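Balcony and window tips for people in tall buildings, minus the folklore

Most apartment cleaning advice was written by someone with a garden hose and a back porch. I live high up, I share a building with a lot of other people's balconies, and I've tried most of what gets passed around. Some of it holds up. A lot of it doesn't.

Vinegar on the windows. Fine for light grime, useless on the gray film that city air leaves on the outside of the glass. A drop of dish soap in a bucket of warm water does more, and a squeegee does more than either. Carter Gagnon swears by newspaper instead of a cloth. I tried it and got ink on the frame.

"Only wash windows on a cloudy day." I rolled my eyes at this one for years, and I was wrong. In full sun the soap dries before you can pull it off and you get streaks. Pick a flat gray sky with no rain due before evening. Early morning works too if your side of the building is still in shade.
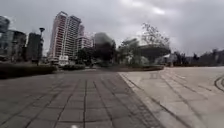 Can you dry laundry on a balcony when the sky looks like rain?

Put out thin things such as shirts and pillowcases, leave a hand's width between them, and keep towels and jeans indoors near an open window. Bring everything in before dusk, when the damp comes back.

Special balcony cleaners. I bought the Waltent spray everyone on the Hosgate residents' board was raving about and did half the floor with it, the other half with plain soap and a stiff brush. I couldn't tell you now which half was which. Sweep first, dry, or you'll just be pushing mud around. And go easy on the water - your drain may be somebody else's ceiling.

Railing planters. The hooks are sold as windproof. I doubt it. Hang them on the inside of the rail, run a cable tie through the back, and take them down by December. Vasilis Vukadinović has his on the floor against the wall and his geraniums look better than mine.

Moisture tubs for the window sill. One tub caught a little water over a month. Opening two windows across from each other for a few minutes every morning cleared the fog off my bedroom glass, and it's free. Wipe the bottom edge of the frame while you're there, before the black spots start.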